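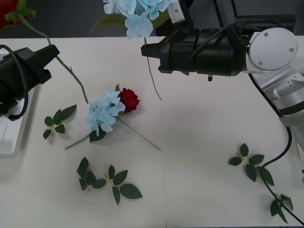 FOR IMMEDIATE RELEASE

Vusard Racing goes to two cars for Beltimwood. Demchenko in the 221.

Vusard Racing will run a second car in the Urby Compact Cup this season, starting with the opening round at Beltimwood Raceway in April. Solomiia Demchenko gets the seat. One-year deal, all rounds, option for a second year on the team's side.

Demchenko comes over from the regional sprint series, where she won twice last year and finished third in points after a blown engine at the final round. She tested with Vusard in February on a cold track, two sets of used tires, and was quick enough that the team stopped looking at other drivers before lunch.

"I wanted this seat and I told them so in October," Demchenko said. "The car moves around a lot more than what I'm used to. Rear is light under braking, you have to be patient with it. By the afternoon I'd quit fighting it. Beltimwood is a hard place to start, lots of contact into turn one every year, so the first job is to come out of there with all four corners on the car."

She keeps number 221, which she has run since karts. Series has signed off on the three-digit number. Car will be white over dark green, same as the team's existing entry, with a yellow mirror on each side so the spotters can tell them apart.

New car is a fresh shell, not last year's spare. Built up over the winter in the Vusard shop, front-wheel drive, series-spec gearbox, sealed engine. Roll cage went in before the holidays. Wiring took longer then planned and the first shakedown was pushed back a week. It has now done 100 laps without a mechanical stop. Brake package carries over. Dampers are new for both cars, and the team expects to spend most of the first practice on them.

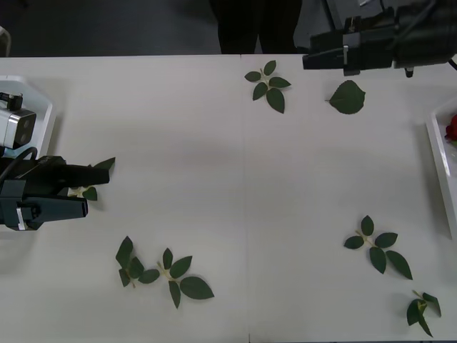

What's different at Beltimwood this year

Opening round has been reworked. Two races of 40 minutes each, replacing the three short sprints. One grid set by qualifying, the other by fastest lap from race one. No reversed grid. Drivers asked for that after last season and the series went along with it.

The pit exit line has been moved farther down the straight, so cars rejoining won't be dumped straight into the pack at turn one. Track limits at the last corner will be policed by sensor. Three strikes and it's a drive-through.

Yazzie is the control tire for all rounds. Harder compound than the one it replaces, and each car gets fewer sets for the weekend. Vusard expects lap times to be slower early and better late. Tire saving will matter in the longer races, a change for anyone coming out of sprints, Demchenko included.

"She's going to learn a lot in that first race," the team said in a statment. "We're not setting a points target for April. Finish both, bring back the data, and then we'll talk about where she should be by mid-season."

Tickets and paddock access

Some 3,000 grandstand seats go on sale in March through the Beltimwood box office. General admission at the gate. Kids under 12 free with an adult. Paddock is open to all ticket holders until one hour before each race. Both Vusard drivers will sign at the team truck during the lunch break, race day only.

Gates open 8 a.m. Qualifying 10:15 a.m. Race one 1 p.m., race two 4 p.m. Times subject to change. 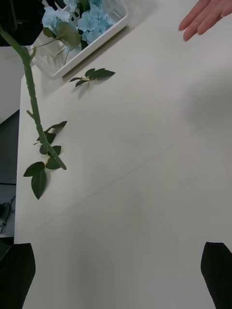
White basket on the tabletop, with a hand reaching in at upper right.

Media

Credential requests close two weeks before the event. Pit lane passes are limited, long pants and closed shoes required. Interviews with Demchenko by request through the Vusard Racing press office, mornings best.

About Vusard Racing

Vusard Racing builds and runs front-wheel-drive touring cars and has entered the Urby Compact Cup every season since the series began. The team also offers test days and driver coaching at Beltimwood.

ENDS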